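Speaker notes, open day talk, April 1, 2025
Twenty minutes plus questions. Read the room, skip the Dristero bit if they look hungry.

OPENING
Hi everybody, thanks for coming in out of the hallway! I'm Iveta Vrabec, I work on the robot cell at Zenileck, and if you were on the morning tour you've already seen me crouched behind a safety screen with a laptop on my knees. That's most of my job, so you got the full experience.

(Wait for people at the back to sit. There's always a second wave when the coffee runs out.)

Quick show of hands: who here has opened up a computer? Okay, and who has had to hunt for a screw afterward? Same hands, I bet. Keep that feeling, it'll help with the rest of this talk.

WHY COMPUTERS
People ask why we picked old desktop machines for the demo and didn't do something pretty, like stacking blocks. Well, we did do blocks. For two years. Visitors smiled and walked on. Then last November we put an open computer case on the table and suddenly folks stopped and argued with us about the right way to take out a memory stick. I loved it. I had one man stay through lunch!

Also it's useful. Pavach, the recycler across the river, gets pallets of these things, and every one is a little different. Somebody has to get the cables out of the way, find the battery, pull the memory, and decide what's worth keeping. It's fiddly work and it's hard on the hands. They gave us 600 machines to practice on, and they've been very patient about how slowly we're giving them back.

(Say thank you to the Pavach people here. Third row, I think. Make them wave.)

HOW THE DEMO RUNS
So when you go back down after this, you'll see the arm at table 6. It does a short routine: come in over the case, find the board, go down to one spot, touch, back off. Sounds like nothing. Please watch the last inch, though, because that's where we spent our winter.

Coming in from the side is easy. Coming down between a fat bundle of cables and the memory slots is a different story. The cables move. You nudge them and they spring back a second later, usually right when the arm has made up its mind. We tried tying them off and it felt like cheating, so now they stay as they come.

(Slow down here. I rushed this part at Štefanec and lost everybody.)

The other thing is shine. Look at any motherboard under a bright lamp and half of it turns white. Your eyes sort it out because you tilt your head a bit without thinking. The arm has to be told to tilt, and then told again how much. We moved the lamps 6 times before the open day and I'm still not in love with where they ended up.

THE WRIST VIEW
Okay, this is my favorite part, so forgive me if I get loud. There's a screen next to the table showing what the camera on the wrist sees. Stand by that one! From the floor you see an arm over a box. From the wrist you see how little room there is down there, with the fingertip right up close to the board and that round coin battery just beside it.
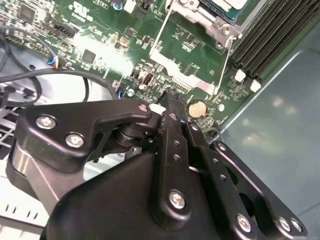 And when you're standing there, ask the team to run it slowly. They'll say yes. We have a half-speed setting that we made for ourselves, for finding mistakes, and visitors ended up liking it better than full speed. Kids especially. You get time to guess where it's going next, and you can shout if you think it's wrong. (We've been shouted at. They were right.)

THE DRISTERO BIT (optional)
Dristero is the software that picks the approach path. Only mention that it's ours, that it's named after nothing at all, and that the poster by the stairs explains it better than I do.

WRAP UP
Downstairs the demo restarts right after this talk. Please stay behind the yellow line, and please don't lean on the screen, it's on wheels. If you've got an old desktop in the garage, come talk to me, I mean it.

Questions! (Repeat each one into the mic. If somebody asks about price, point at the Pavach folks and smile.)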